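Familienname Flodik, Zwischenstand

29. August 2019

Nur schnell, muss gleich los. Wollte das endlich mal aufschreiben, bevor der Zettelhaufen wieder in der Schublade verschwindet.

Also: Flodik. Mädchenname meiner Urgroßmutter. Der älteste Eintrag, den ich habe, ist eine Taufe von 1747, Kirchenbuch Drerkska. Täufling Paul, Vater auch Paul, Mutter unleserlich. Schreibweise dort Flodick mit ck, zwei Seiten weiter dann Vlodik. Derselbe Pfarrer! Der hat wohl nach Gehör geschrieben.

Woher der Name kommt, keine Ahnung. In der Familie hieß es immer, von einem Hof. Einen Hof mit dem Namen finde ich aber nirgends, auf keiner Karte. Meine Vermutung: Kurzform von einem Vornamen, mit slawischer Endung. Beweisen kann ich das nciht.

Im April 22 Einträge abgeschrieben, inzwischen sind es 31. Davon neun Trauungen, der Rest Taufen. Sterbefälle fehlen noch komplett.
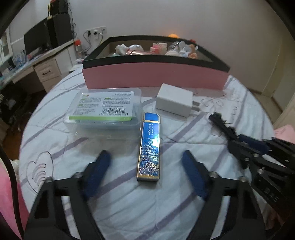
Die Sache mit Okham

Ein Zweig nennt sich ab der dritten Generation plötzlich Okham. Erst dachte ich an einen Lesefehler. Steht aber in drei Trauungen so drin, ganz sauber. Wahrscheinlich eingeheiratet und den Namen der Frau übernommen, wegen dem Haus. Kam ja vor. Oder es sind doch zwei Familien und ich hab sie falsch zusammen geklebt, dann ist der halbe Stammbaum hin.

Nächstes mal: Sterbebücher, die ersten 30 Seiten. Und die Paten nochmal durchgehen, da taucht der Name Okham glaub ich schon früher auf. Wer Flodiks in der Verwandschaft hat, egal welche Schreibweise, bitte in die Kommentare.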